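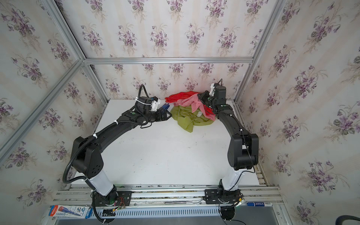
Red on top. Three cloths against the violets.

What We Wear and What Just Hangs There
Final project report, Consumer Studies
Gilberto Cáceres, Woltasmont College

I picked this topic in February, when I was trying to shut my closet door and it wouldn't shut. I own a lot of clothes for somebody who wears the same gray hoodie most of the week. My question was simple: how much of what students own do they wear, and what happens to the rest of it?

My first plan was to ask people to guess. I dropped that after trying it on my roommate, who told me he wore "pretty much all of it" and then found a sweater with the store tag still on. So I switched to a wear diary. Each person emptied their closet and drawers once, wrote down every piece (no socks or underwear, we all agreed on that fast), and then put a check mark next to anything they wore that day. Wearing something twice in one day, like a jacket in the morning and again at night, counted once.

I got 10 people from my dorm to do it, and together we listed 634 pieces of clothing. The diary ran for three weeks, and by the end we had 1,510 check marks, most of them made right before bed by people who were annoyed with me.

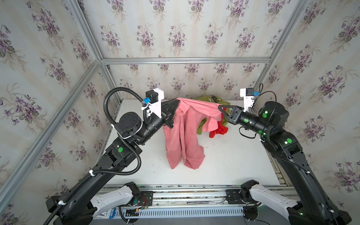 3 min read

What I found

T-shirts and jeans did nearly all the work. That isn't a shock, but I didn't expect it to be so lopsided even inside one category! Almost everybody had a couple of T-shirts covered in checks and then a long row of T-shirts with nothing next to them at all. When I asked why, the answers were mostly about feel: the collar is too tight, it rides up, the fabric got rough. Color came up a lot less than I thought it would. One person had a bright orange shirt she said looked terrible on her and she wore it constantly, since it was the softest thing she owned.

The second big group of unworn stuff was what I started calling "someday" clothes. Interview pants, a dress for a wedding that already took place, a ski jacket in a town with no skiing. I don't think these should be treated the same as the rough T-shirts. You only need interview pants once in a while, but when you need them you really need them. Three weeks is too short to be fair to that kind of clothing, and if I did the project over I would run the diary for a whole semester (if anybody would still speak to me).

The third group was things that needed a small repair. Missing button, broken zipper, hem hanging down. I took four of these to Stamatopoulos, the tailor across from the bus stop, mostly to find out what it would cost. The buttons were cheaper than my lunch. The zipper was more than the jacket had cost new, so the jacket stayed broken, and I understand a little better now why people just buy another one.

Where the rest goes

At the end I asked everyone to pull out what they didn't want anymore. Most of it went to Hadik, the secondhand store downtown, and I went along with the bags. The woman at the counter let me hang around while she sorted. She checks the armpits first, then the cuffs, then the inside of the collar, and she is fast. Pilling is fine on a sweater if it's only on the sides. Stretched-out necks go straight to the rag bin. I had always figured the brand mattered most, but she hardly looked at the labels.

A few pieces went up on Tasta, the swap board for our dorm. Those moved quickly, especially anything warm.

Problems with the project

My group was small and they all live in the same building, so please don't read this as being about students everywhere. I also think the diary changed what people did. Two of them told me they wore things on purpose so the row wouldn't be blank, and I caught myself doing it too, with a corduroy shirt that I ended up liking a lot. I left those check marks in because I had no good way to separate them out.

I would also write down laundry days next time. My guess is that people reach for the unworn stuff when the favorites are in the wash, but I can't show it with the data I have.

The blank diary sheet is in the appendix if you want to try it. Use a pencil.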